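Ticket: Newsletter sign-up form on the shop site shows "Thank you" but no confirmation email goes out
Opened by: Nomvula Steyn
Assigned to: Thandeka Sibiya, Okden support
Status: Waiting on customer

Hello Thandeka, and thank you so much for picking this up again after the trouble we had in November! The sign-up form on our Stondum page looks perfectly happy. You type your address, press the button, get the nice green thank-you message, and then nothing arrives. I tried it with 4 addresses (mine, my sister's, and two old ones I keep for orders) and checked the spam folders too.
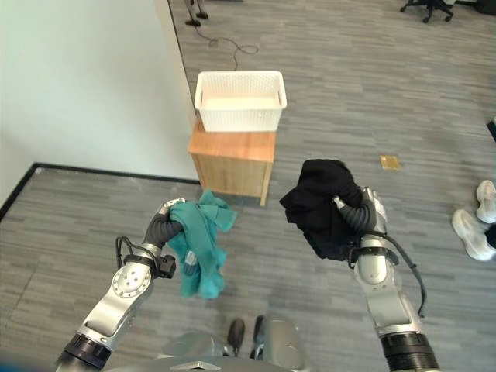 Steps taken so far

5th April, morning. Cleared the cache and tried a second browser, same result. The addresses do show up in the list as "pending", so the form itself is talking to you. Our plan allows 3000 emails a month and we had used 200, so I don't believe we have hit the limit.

Afternoon. Thandeka asked me to look at the sender address. It still said Anberg, our old domain, which we let go when we moved everything over (I had completely forgotten, sorry!). Changed it to the new one and saved. Test email still missing after 18 minutes.

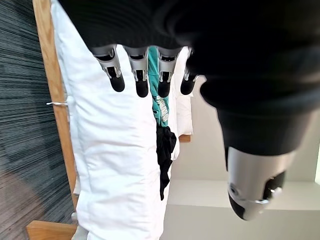 The confirmation template is the other thing I wondered about, as I had been fiddling with it the same week. I swapped the header color for something close to the teal of the garment hanging there, and the preview has loaded slowly ever since. I've put the plain template back for now, just to rule it out.

Reply from Thandeka: Hi Nomvula, lovely clear notes, thank you. The new domain still needs to be verified before we can send from it. Please add the text record from your settings page at Wanyama, where your domain is registered, then press Verify and send me the result. Leave the pending addresses where they are and I'll resend their confirmations from this end.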